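The Workroom at Prukley: Frequently Asked Questions

Everything people ask us before their first visit to the big room, plus a few things we wish they'd ask!

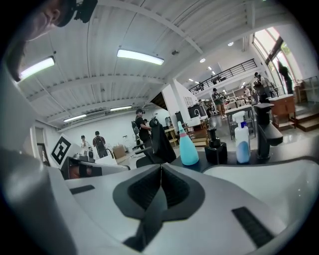
The main floor, with the balcony and the big window at the back.

What is the Workroom?

A shared indoor workspace in the old Cellonix building on Cillholm Road. People come in with a project, find a spot and get going. We have been open since January and we still get a little thrill when the place fills up.

Is it always that busy?

Mornings are calmer. It picks up after lunch, and by 4 p.m. there's a real hum to it. If you like company while you work, come then. If you need to hear yourself think, get here when the doors open at 8.

How big is the room?

The main floor is 3453 square feet, and the high ceiling makes it feel like more. We can have up to 144 people in the building at one time, counting the balcony.

Can I use the balcony?

Yes, please do! It's open to all members and guests, no booking needed. It's our favorite place to stand with a coffee (lids on, please) and look out at the green outside. Don't hang coats, bags or banners over the railing, and don't pass anything down to the floor from up there. Use the stairs.

What's the light like?

Lovely by the window, especially on a bright day. Farther in you'll be working under the long ceiling lights, and those stay on the whole time we're open. If you're matching paint or fabric, walk your samples over to the window before you decide. Bring a small lamp if you do very fine work.

Can I put things up on the pillars?

Sorry, no tape, hooks or pins on the pillars or walls. We only just got them painted white again. Notices go on the board in the entry hall, and we love seeing new ones.

Can I leave my project overnight?

Small things, yes. Ask at the desk for a shelf tag and write your name and a pickup date on it. Larger pieces need an OK from us first, so send a note with the measurements.

Can I rent the whole room?

You can, for evenings only. Events are capped at 100 guests, and the Nechyporuk Room next door can be added for food and coats. Setup starts at 5:30 p.m.

Where do I park?

Behind the building, entrance from the side street. Bikes go in the rack by the back door. For drop-offs, use the loading door and then move your car to the lot.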